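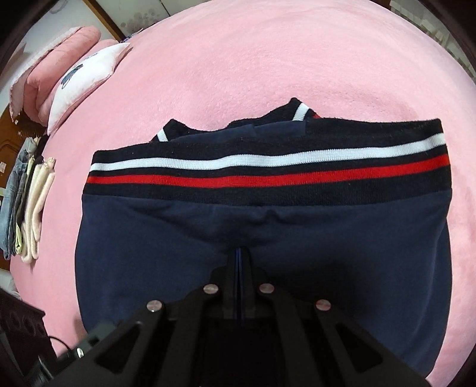 분홍색 담요 위에 놓인 남색 니트 옷. 밑단 골지에 흰색과 빨간색 줄이 있다.

4장. 스캐너 설치와 첫 스캔

Birna 374 시트 스캐너를 책상에 올려놓으셨다면 절반은 끝난 셈입니다! 4장에서는 잠금장치를 풀고, 컴퓨터에 연결하고, 첫 장을 스캔하는 데까지 갑니다. 서랍 속에 쌓인 영수증과 편지가 검색되는 파일로 바뀌는 순간은 몇 번을 봐도 신나니, 천천히 따라와 주세요.

4.1 설치 전 확인

상자 안에는 본체, 전원 어댑터, USB 케이블, 청소용 천, 용지 받침대가 들어 있습니다. 본체 뒤쪽으로 손 한 뼘 정도 공간을 두고, 앞쪽은 배출된 용지가 편하게 놓일 만큼 비워 주세요.

주의: 전원을 켜기 전에 반드시 운송용 잠금장치를 푸십시오. 잠긴 채로 작동시키면 급지 롤러가 손상될 수 있습니다.

4.2 잠금장치 해제와 전원 연결

1. 본체를 평평한 면에 놓고 파란색 보호 테이프를 모두 떼어 냅니다. 덮개 안쪽에도 두 군데 붙어 있습니다.
2. 본체 왼쪽 옆면의 잠금 스위치를 열림 표시 쪽으로 밉니다. 딸깍 소리가 날 때까지 밀어 주세요.
3. 용지 받침대를 뒤쪽 홈에 끼웁니다. 살짝 기울여 넣으면 훨씬 잘 들어갑니다.
4. 전원 어댑터를 본체에 먼저 꽂고 그다음 콘센트에 꽂습니다.
5. 전원 단추를 2초간 누릅니다. 표시등이 흰색으로 깜박이다가 켜진 상태로 멈추면 준비가 끝난 것입니다.

참고: 표시등이 주황색이면 덮개가 덜 닫힌 상태입니다. 양쪽 모서리를 함께 눌러 닫아 보세요.

4.3 컴퓨터와 연결하기

USB 연결
1. Vilden 스캔 프로그램을 먼저 설치합니다. 설치가 끝나기 전에는 케이블을 꽂지 마십시오.
2. 안내 화면이 나오면 USB 케이블로 본체와 컴퓨터를 연결합니다.
3. 장치 목록에 Birna 374가 나타나면 선택하고 확인을 누릅니다.

무선 연결
1. 본체의 무선 단추를 표시등이 빠르게 깜박일 때까지 누릅니다.
2. Vilden에서 장치 추가를 열고 무선을 고릅니다.
3. 사용 중인 공유기 이름을 선택한 뒤 암호를 입력합니다. 대문자와 소문자를 구분합니다.
4. 연결음이 한 번 울리면 완료입니다. 이제 거실에서 스캔하고 방에 있는 노트북으로 바로 받아 볼 수 있습니다!

참고: 무선은 2.4GHz 대역만 지원합니다. 공유기 이름이 두 개로 나뉘어 있다면 5G가 붙지 않은 쪽을 골라 주세요. 메시 공유기에서 연결이 자꾸 끊기면 본체를 주 공유기 가까이에 두고 다시 등록해 보십시오.

4.4 첫 장 스캔하기

1. 스테이플러 심과 클립을 모두 뺍니다. 접착 메모지도 떼어 주세요.
2. 용지를 가볍게 부채질하듯 넘겨 낱장이 서로 붙지 않게 합니다.
3. 인쇄면이 뒤를 향하고 윗부분이 아래로 가도록 넣습니다. 한 번에 12장까지 넣을 수 있습니다.
4. 용지 안내대를 종이 폭에 맞춥니다. 종이가 휠 만큼 조이지는 마십시오.
5. Vilden에서 해상도를 고릅니다. 일반 문서는 기본값으로 충분하고, 작은 글씨나 오래된 사진은 400dpi를 권합니다. 사진의 잔주름까지 살아나는 걸 보면 깜짝 놀라실 겁니다.
6. 본체의 스캔 단추를 누릅니다.

주의: 젖은 종이, 코팅이 벗겨진 사진, 감열지가 심하게 말린 영수증은 그대로 넣지 마십시오. 말린 영수증은 함께 제공되는 McKinnon 투명 보호 시트에 끼워서 한 장씩 스캔합니다.

4.5 글자 인식 언어 설정

기본 언어는 영어입니다. 설정에서 인식 언어를 열고 한국어를 추가한 뒤 프로그램을 다시 시작하십시오. 한국어와 영어를 함께 켜 두면 섞인 문서도 잘 읽어 냅니다. 인식 결과가 이상할 때는 방향 자동 맞춤을 켜고 같은 장을 다시 넣어 보세요. 세로쓰기 문서는 아직 지원하지 않습니다.

4.6 롤러 관리

급지 롤러는 약 3,000장마다 청소합니다. 전원을 끄고 플러그를 뽑은 다음 덮개를 열고, 청소용 천에 물을 조금만 묻혀 롤러를 돌려 가며 닦습니다. 완전히 마른 뒤에 덮개를 닫으십시오.

주의: 알코올이나 시너는 고무를 굳게 하므로 사용하지 마십시오.

용지가 걸렸을 때는 5장의 용지 걸림 해결을, 폴더 자동 분류는 6장을 참조하십시오.

설명서 개정일: 2020년 12월 21일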